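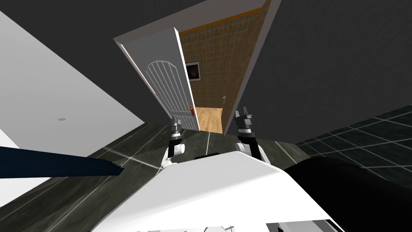 Jobs / Setup & Maintenance

Robot cell keeper, part time (simulation plus bench)
Posted in January by the Lasby bench team

Hi! I run the door-opening setup at Lasby and I need a second pair of hands. We have one machine, a white two-armed robot we call Kemero, and it lives a double life: mornings in the simulator, afternoons on the bench in Rallham. You'd look after both.

In the simulator that means resetting the doorway between batches, checking that the lever handle still turns on its hinge axis (it drifts, don't ask), and making sure both grippers start from the right pose. We run 3,000 door attempts a week and I read the failure logs over coffee. You will too!

On the bench it's greasier. You'd swap finger pads, re-zero the wrists, chase cable chafe, and log every change on the Morikawa sheet so the simulated arms keep matching the real ones. If a wrist is off by a hair, I want it fixed before Thursday's long run.

You don't need a degree. I'd love someone who has kept a printer, a CNC or an old car alive and writes things down (legibly, please). A bit of Python helps, and I can teach you the rest.

It's 100 hours a month, paid, and you pick most of them. Send me a few lines about something you repaired, and quote ref 3562.

Contact | © Lasby | Back to top

Home | Jobs | Bench | Simulator | News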